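Clunbridge Opens Hand-Held Demonstration Program to Outside Labs

17 July 2026

Clunbridge has opened its hand-held demonstration program to outside labs, the company said Friday. Participating labs will record tabletop tasks with the Pilumico, a two-finger gripper carried by a person, and will receive the pooled recordings in return. The first release contains 276 demonstrations of placing small items into a divided box and taking them out again.

The Pilumico has no arm behind it. An operator holds the tool, closes the fingers with a trigger and performs the task at normal working speed. A camera on the tool records the approach, the grasp and the release, and the position of the tool is estimated afterward from the video and a motion sensor. Finger opening is logged on the same clock.

Of the 276 demonstrations, 195 were recorded with the hand-held tool. The remainder were collected by remote control at Adjei, where operators drove a bench-mounted arm from a second station. Both sets use the same finger geometry, so a policy can be trained on either set or on the two combined.

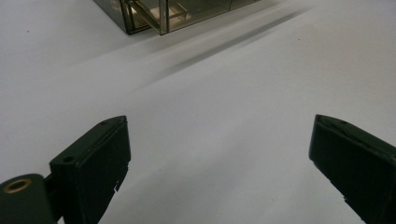 Why keep the remote-control recordings if the hand-held tool is faster to use?

Remote control records joint positions and motor loads from the arm itself, which a hand-held tool cannot supply. Those signals are used to check that a motion made by a person is within the reach and speed limits of the robot that will repeat it.

Clunbridge said demonstrations that fail this check are flagged but kept in the release. The most common fault is wrist rotation. A person can turn the tool past the point where the arm would need to stop and reposition, and the recorded path then has no direct equivalent on the machine. Operators are now asked to practice with the arm's limits in mind before a session — a change made in April after the first internal trials.

Conversion software comes from Wenov. It aligns the video with the finger log, discards segments in which tracking is lost, and writes each demonstration as a single file. Roughly 3 percent of recorded time was discarded in the first release, most of it during fast moves across plain surfaces with few features to track.

Labs joining the program must record at least nine sessions in their own workspace. Lighting and table height are left to the lab, but camera settings are fixed and the fingers may not be modified. Replacement finger sets will be shipped on request. Clunbridge has not set a date for the second release, which will add tasks that require two tools held by one operator.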